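Household Storage and Sorting, Unit 2
Handout: Mixed bins and how to empty them

By Sandamali Uddin
September
2 comments | 60 shares

Read this before the practical. It follows on from the handout on drawers and assumes you have the category sheet with you. Florencia Gallardo's notes on labelling are separate and are not needed until the next unit.

1. Terms

A mixed bin is any open container holding items from two or more categories with no divider between them. The category is set by where the item is used, and the material has no bearing on it. A plastic spoon and a metal spoon belong together. A plastic spoon and a plastic toy do not.

A resting place is the fixed location to which an item returns after use. An item without a resting place is called a stray. Strays are the usual content of a mixed bin, and a bin that is emptied without assigning resting places will fill again with the same things.

A host item is one that lies on top of, or is wrapped up in, another item. A covered item is the one underneath. The two words describe position only. A cloth may be host in one bin and covered in the next.

2. Choice of bin

For sorting, use a rigid bin with a flat floor and plain walls. Soft baskets sag and roll small items towards the middle. Grey is a reasonable colour for the inside, as most household items stand out against it. Very shiny walls are a nuisance under a ceiling light. They throw back a coloured patch from whatever is near them, and students have reached for the patch.

The bin should stand on a table at elbow height with free space on at least one long side. Items taken out are set down on that side only.

At the Cáceres teaching room the bins are kept under the window bench. The Dakau room has deeper ones, and if you are working there you will need to stand.

3. Order of removal

The order is fixed for the first three practicals. After that you may vary it, provided that you write down the order you used.

3.1 Look before touching. Note which items lie on others and which are free on all sides.

3.2 Take out free rigid items first. Utensils, small boxes and solid toys are in this group. Lift them straight up. Dragging an item along the floor of the bin moves its neighbours and makes your notes wrong.

3.3 Take out containers that may hold liquid. Check that the cap is closed before you tilt them. Hold a squeeze bottle near the base and keep the pressure light.

3.4 Take out host items, then whatever they cover. A rigid item lying across a cloth comes off before the cloth is moved. If the cloth is pulled first, the item turns over or travels with it.

3.5 Take out cloths last, unless a cloth is covering something. Pick up at a fold, raise it clear of the walls and shake it once over the bin. Small items hide in folds, and it is better that they drop back where you can find them.

4. Worked case

The set for this unit has a utensil with a yellow head and a white handle, a small yellow open box, a reddish-brown squeeze bottle, a small white toy duck, a black paddle hairbrush and a lime-green cloth. Four rooms are represented if the duck is kept with the bath things, and this is left for you to decide. Give your decision in writing before you start.
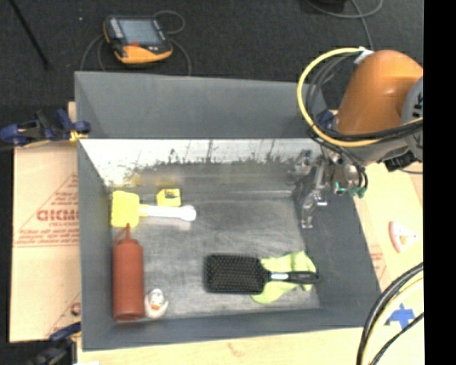

The hairbrush is the host and the cloth is the covered item, so 3.4 applies. Lift the brush by the handle. Bristles catch on woven fabric, and a brush that is lying with its pins upwards should be kept that way until it is well clear of the cloth.

The utensil and the small box are both yellow and lie close together. Colour is not a category. In last year's reports the two were often entered as one item, "yellow kitchen set", and the entry was marked wrong. Record them on separate lines.

The bottle is placed by its contents. If the contents cannot be established, enter it as "bottle, unknown" and set it aside upright.

5. Recording

Use the Teseo sheet, one line per item, with these columns:

Item
Free, host or covered
Category
Resting place
Remarks

Fill in the first two columns before anything is moved. Resting place must be a location that exists in the room plan. "Cupboard" is not accepted – give the shelf. Copies of the room plan are in the Zendeck folder under 1661.

The time allowed is 60 minutes, including the sheet. Speed is not marked. Wipe the floor of the bin at the end and leave it empty on the table.

6. Questions to prepare

Which items in the set could share a resting place, and in which room?

What would change in the order of removal if the cloth lay over the brush?

Where should a toy be kept if it is used in one room and dried in another?

Comments (2)

Is the room plan the same one we had for the drawers handout?

Yes, with the shelves now numbered. – F. Gallardo

Related items

Drawers: dividers and depth
Labelling, part one (F. Gallardo)
Folding cloths for shallow shelves
Room plan, Cáceres
Room plan, Dakau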